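Budgeting for a two-arm humanoid in a practice kitchen: what am I forgetting?

Posted Jun 24, 2023 in Buying and Planning

dzene_shop

We are a small group that tests household products, and we have approval to lease a humanoid with two arms and five-finger hands for kitchen chores. The first job is dishes: out of the sink rack, into the dishwasher, and back the other way. The lease is covered. What I have to write now is the budget for everything else, and I have never bought for this kind of setup.

The room is 88 square feet. It has one counter, a sink and a dishwasher. Our supplier, Oltero, quoted the robot, the hands and a basic training day. They did not quote wrist sensors, cables, spare fingers, dishes or anything to do with the floor. I have $3,000 left for those and I would like to keep part of it back.

Two questions. What do people end up spending on in the first few months that is not on the quote? And is it worth replacing our normal front-opening dishwasher with a drawer type before we start?

gollden_bench

I did the purchasing for a similar kitchen setup, so I can tell you where our money went.

Do the dishwasher first. We started with a drop-down door and lost weeks to it. The door sticks out at shin height, and the robot either had to stand too far back or off to one side. With a drawer the rack comes up closer to counter height and both hands can get to it from the front. Buy used if you can. Ours was a floor model with a scratched front and no one has cared about the scratch. If you are not going to run water through it, you don't need a plumber either, but check that the drawer stays put when it is pulled all the way out. Some slide back a little on their own and you will spend a day thinking the robot is missing its target.
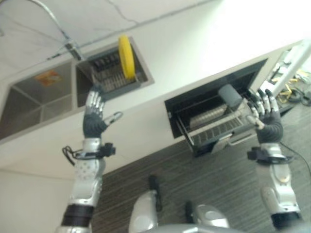

Next is cables. Buy more length than you measured. Each wrist device needs slack for the full reach of the arm, and the slack has to go somewhere that is not under the feet. We ran ours from the ceiling after the first month and should have done it at the start. A rail, some clips and a box of hook-and-loop ties are cheap compared with one torn connector. Order two spare cables per wrist. They fail at the connector end, and ours took three weeks to arrive.

Fingers are the expensive part. Ask Oltero for the price of a single finger and the price of a whole hand, and ask if you are allowed to swap the finger yourself. Some lease terms say you can't, and then every jammed fingertip is a shipping bill. I would set aside $600 for this and not touch it for anything else.

Dishes are the cheap part, but buy them in duplicate. Get bright plates in a solid color, mugs with a big handle, and a few metal pieces, since shiny round things are harder and you will want to know that early. Skip glass until you trust the grip. When something breaks in the middle of a series you want the same item on the shelf and not one that is a bit wider.

Floor: we left ours alone. If yours is level and not slippery you can probably do the same. Put a mat down only if it lies completely flat.

nallier22

Agree on the drawer. Don't buy it new.

Also check the outlet. We had one circuit for the charger, the computer and the lights and it tripped twice a day until we paid an electrician $198 to sort it out. Not in anybody's quote.

old_counter_guy

I only did the counter for one of these so take this for what it is worth. Measure the counter height before the robot gets there and send the number to the supplier along with the depth of the sink. Ours was a deep basin and the hand could not reach the bottom without the forearm hitting the rim. We ended up putting a wire dish rack in the sink so everything sat higher. That was a lot cheaper than a new sink. If you have a double sink, use the smaller side for the rack and leave the other one clear.

I don't know anything about the software side.

dzene_shop

Thanks, this helps a lot. I had nothing down for the electrician or the spare cables. I have asked Oltero about single fingers and about who is allowed to change them, and I will post the answer when I get it. Looking for a used drawer unit now. If anyone knows whether the half-width ones have enough room for two hands at once, please say so before I pay for one.

gollden_bench

Get the full width. We looked at a half-width one in April and with both hands in there the thumbs were hitting the sides. One hand was fine.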